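What the Dustpan Taught Me About Labels

I have been meaning to write this one up since September, and every time I sit down to do it I get pulled away by something more urgent, usually a cable. So tonight I made tea, closed the other windows, and promised myself I would get the whole thing out before bed, even if it rambles. It will ramble. You know me by now!

If you've been reading for a while you'll remember that our little group at Gresbridge has been working on tidying tasks with two arms. The project is called Jesten (the name came off a street sign, long story), and the question we started with was a plain one. When you teach a robot by showing it how a job is done, does it help to tell it which part of the job it's in? A lot of people train on the whole thing from start to finish, one long stream of camera views and arm motions, and hope the pieces sort themselves out. For short jobs that goes fine. For sweeping up bits of bread and sponge with a dustpan, we had our doubts.

Sweeping is a funny sort of task because it has no single correct path. Picking up a cup is mostly about the cup. With scattered scraps you have to decide what to go after first, keep the pan low enough to catch things, and then keep it level on the way to the bag or you've made the mess twice. I've dropped a full dustpan on my own kitchen floor more times than I'd like to admit, so I came to this with a lot of sympathy for the arms.

We collected 1,000 demonstrations, all by teleoperation, with the scraps put down in a different arrangement each time. Then we split every demonstration into 4 stages: get hold of the pan, gather, carry, tip. We trained two policies on the same data. One saw only the cameras and the joint positions. The other also got a stage label at each step during training, and had to predict that label for itself when it ran on its own. It's a small change, maybe a page of code, and it took me three weeks to get right, which says more about me than about the code.

The first stage is the one I find myself watching most closely. Everything later depends on how the fingers sit on the handle, and a grip that's a little crooked doesn't show itself as trouble until the carry.

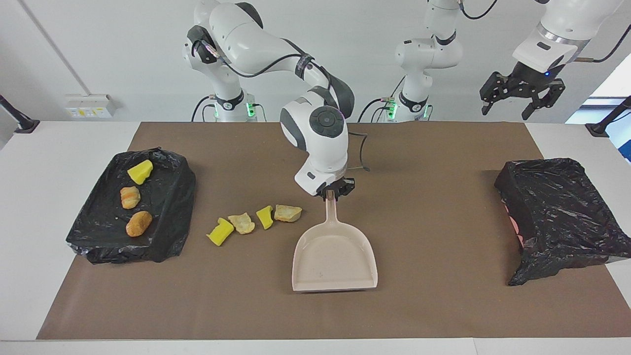
Hanrahan wrote in, after I'd posted a few early notes, to ask whether the stage labels were doing any real work at all, or whether we had simply given the second policy an extra training signal and would have seen the same gain by asking it to predict anything sensible, say the height of the gripper. It's a fair question and it bothered me for most of a week. I had been so pleased with the curves that I hadn't thought to run it.

So we ran it. We trained a third policy that predicted gripper height in place of the stage, with everything else held the same. It did come out a bit ahead of the plain one, and I owe Hanrahan a coffee for that. But it stayed well behind the policy with the labels, and the gap was nearly all in one place, the switch from gathering to carrying. The plain policy would dither there. It would lift the pan, set it back down, lift it again, sometimes head off toward the bag with scraps still lying on the mat. The height policy dithered less. The labeled one mostly made up its mind and went.

I should say that "mostly" is carrying some weight in that sentence. There were bad runs. On one Thursday the labeled policy decided over and over that it was finished gathering when it plainly wasn't, and we spent the afternoon going through our own annotations. We found that 2 of us had been marking the end of gathering differently – I called it when the last scrap was in the pan, and my colleague called it when the pan began to rise. That doesn't sound like much of a difference, does it? It can be quite a few time steps, though, and the policy had learned a muddle of both. We relabeled the whole set by the second rule, which is easier to spot on video, and the early lifting got a good deal rarer.

If you take one practical thing from this post, please write your stage boundaries down before anybody labels anything. Put them on paper, with a picture for each one, and have everyone mark the same handful of demonstrations and compare. I knew this. I have told students this. I still didn't do it.

The other thing that gave us grief was the arm getting in its own way. From overhead, the wrist covers up a great deal of the pan at just the moment you'd most like to see it, and a scrap can be tucked right beside the wrist with hardly any of it showing.

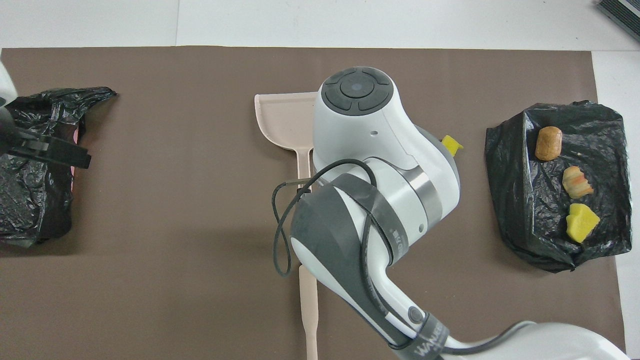 We tried leaving out the overhead view altogether, thinking the side camera might be enough, and that was worse in every stage. Then we tried giving the policy a short memory, 3 past views along with the current one, so that something it saw a moment ago wouldn't vanish from its world the instant an arm passed over it. That helped the gathering stage more than I'd expected, and it did next to nothing for the tip. I don't have a good explanation for the second part. My guess is that the tip is mainly a matter of wrist angle and the cameras don't have much to add by then, but it's only a guess, and I'd love to hear from anyone who has seen the same.

Next we're moving to a setup at Grirberg, with a different table and different light, to find out how much of this holds up away from home. I'm a little nervous about it, to tell the truth. The annotation sheet is taped to the inside of my notebook this time, and the first batch of demonstrations has to be checked by both of us before the rest get labeled. I'll post the comparison once we have enough runs to make it worth reading, and the stage definitions will go up before that, as soon as I've redrawn the one for the carry.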